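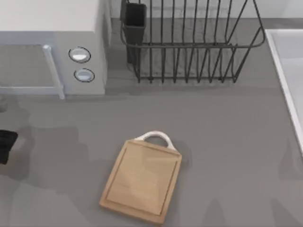 ¿Cuánto tiempo hay que dejar reposar la masa de pan en la nevera? Entre doce y 48 horas, y a mí la que más me gusta es la que se queda dos noches enteras.

Buscar en este perfil
Buscar

Os cuento un poco cómo he llegado hasta ahí, que me lo habéis preguntado varios por privado y prefiero dejarlo todo junto en un hilo. Poneos cómodos, que ya sabéis que me enrollo.

Empecé a hacer pan en mayo, con una harina de fuerza de Calimlim que me regaló mi cuñada y una receta que prometía hogaza en tres horas. Salir, salía, pero sabía a levadura y al día siguiente estaba como una piedra (nos lo comimos igual, en sopa de ajo, y tan ricamente).

El cambio vino cuando bajé la levadura a la mitad y metí la masa en frío. Para medio kilo de harina pongo 350 gramos de agua, 10 de sal y dos de levadura seca. Nada más. Mezclo con cuchara, espero media hora y entonces hago los primeros pliegues.

Los pliegues son lo que más asusta y no tienen ningún misterio. Te mojas la mano, coges la masa por un lado, la estiras sin romperla y la doblas hacia el centro. Giras el bol y repites. Yo hago cuatro tandas, una cada 30 minutos, y entre medias tiendo la ropa o llamo a mi madre.

Después, a un recipiente con tapa untado con una gotita de aceite, y a la nevera. El mío es de Pleritz, tiene más años que mi hijo pequeño y cierra regular, pero le tengo cariño. Si el vuestro cierra muy fuerte, dejadle un pelín de holgura.

Si la masa entra en la nevera el martes por la noche, el jueves por la noche hay pan. La saco, le doy forma con muy poquita harina y la dejo una hora y media bajo un paño. En invierno, algo más, que mi casa es fría.

Al horno, a 240 grados, en una olla de hierro con tapa que haya estado calentándose dentro. Veinticinco minutos tapado y otros veinte destapado. ¡Cuidado con el asa, por favor, que tengo una marca en la muñeca de la primera vez!

Y lo más difícil de todo: esperar a que se enfríe antes de cortarlo. En casa no lo conseguimos casi nunca, alguien pasa siempre con el cuchillo y la mantequilla.

Mañana, si me da la vida, os pongo la versión con centeno y nueces, que lleva más agua y se maneja de otra manera.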